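Notebook, Clemum bench, Botthorpe field station
December 16, 2020
Light survey and nest temperature loggers, second half of the week

Finished the dune light readings on the Barnia stretch last night. Overcast to start with, cleared after ten. Used the sky quality meter pointed straight up, then at the horizon inland, then along the beach in both directions, same as July. Meter was left outside to settle before the first reading this time. In July I took it straight from the heated ute and the first few numbers drifted, so treat the July readings at the north end as doubtful until someone repeats them.

The surf club car park is still the worst spot. The new amber fittings are in on the seaward side but the old white floodlight over the boat shed is on a sensor and comes on whenever anyone walks past, me included. Stood still until it went off, took the reading, then walked away along the wet sand. Both values are in the sheet, marked "flood on" and "flood off". Please don't average them.

From the waterline at the Amaral steps you can't see the fittings themselves any more, only the glow on the banksias behind. That's an improvement on paper. Whether hatchlings treat a low glow as a horizon is the thing we don't know, and the arena trials in February should help there. Rosângela Siqueira wants the arena on the flat above the steps, and I'd prefer it 60 m further south where the dune profile is more even. We'll walk it together before deciding.

Loggers
Went through the temperature loggers before they go into nests. Water bath at 25, 28, 31 and 34 degrees, half an hour at each, reference probe in the middle of the bundle. Most sat within 0.2 of the reference all the way up. Three are out:
Logger 16 reads high by 0.6 at every step. Constant offset, so it could be corrected, but I'd sooner keep it for air temperature on the mast.
Logger 142 tracked fine until 31 and then stopped recording. Battery changed, same again. Dead.
Logger 3 has a cracked cap. Readings good, but it won't survive a season in damp sand. Sent for a new cap.

Launch settings for the rest: 30 minute interval, delayed start at midnight, clock on standard time. Last season one lot was launched on daylight time and it took me a full afternoon to work out why the sand seemed to warm up before sunrise. Check the laptop clock first.

Attach with the orange cord, not fishing line. Line cuts into the tape and we lost the label off one that way. The cord end comes up the back wall of the egg chamber and is tied to the landward stake under the mesh. Logger goes in mid-clutch when we're there for laying or relocation. If the nest is found the morning after, put the logger beside the chamber at the same depth and write "beside" on the card. Don't dig into a clutch for the sake of a logger.

Mesh
Cut the fox mesh for the next lot of nests. The galvanised sheet from the co-op has a slightly wider opening than the plastic one and is heavier to carry, but it stays flat. There's an argument about steel mesh affecting the magnetic field over the eggs. I read two papers on it over lunch and am not convinced either way. For now plastic over anything we're monitoring closely, steel only at the southern end where the fox tracks are. Note the mesh type on the card so we can at least split the results later.

Sand
Sieved the first cores from Barnia. Coarser than I expected at 50 cm, with a fair bit of shell. Moisture by weight was low in the upper samples. The oven was set to 105 and I weighed twice, four hours apart, with no change between weighings. The core from below the Amaral steps had a root through it and I've thrown that one out. Need another from the same transect, a metre or so to the side.

To do
Repeat north end light readings at the next new moon, cloud permitting.
Ring the council about the boat shed sensor. Ask if it can be turned off from November to April.
New cap for logger 3, more orange cord, more waterproof cards.
Replace the core from the Amaral steps.
Copy the light sheet to the shared drive (done for Barnia, not for the river mouth).
Ask Rosângela about arena fencing and who has the pitfall buckets.
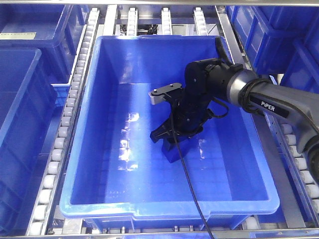

Blue bin, open, on the rollers.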